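About Prodine

We teach robot arms to tidy up after people, and we try to be open about the days it goes badly.
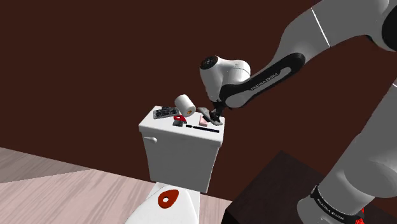
The arm over the tank lid in our simulated bathroom.

Prodine is a small company on the second floor of an old shoe warehouse in Fandevberg. We write the software that helps an arm decide what to pick up, how hard to hold it and when to leave it alone, and most of our working day goes into simulated rooms like the bathroom on this page, with its toilet paper and its little crowd of odds and ends on the lid.

If you have heard of us at all, you may well have heard about August, so we would like to tell you about it ourselves. We were running a trial at Plelano, a residence for older adults that had kindly let us set up in an empty apartment. A little after two in the afternoon the arm reached for a hairbrush on the toilet tank, closed its fingers on the edge of the lid as well, and kept lifting. The lid came up, slid off the back and broke on the tile. The arm should have stopped the moment it felt all that extra weight, but a limit we had loosened for an earlier test had never been set back, and it carried on for around 7 seconds until one of our own people hit the stop button.

The room was closed to residents and everyone went home fine, apart from the lid (we bought Plelano a new one, and a very large cake). Still, we were shaken, and we stopped all work with real arms for 12 weeks. We asked Haddad, a safety testing firm across the river, to go through everything we had, and they came back with 14 findings, some of them pretty hard to read over breakfast.

We have fixed all but two, and those are being worked on now. Force limits are locked before every run and checked by a second person. Every new grasp goes through the simulated bathroom first, clutter and all, and the broken lid sits on a shelf by our front door, where visitors are always welcome to ask about it. The coffee is decent, and the elevator works most mornings!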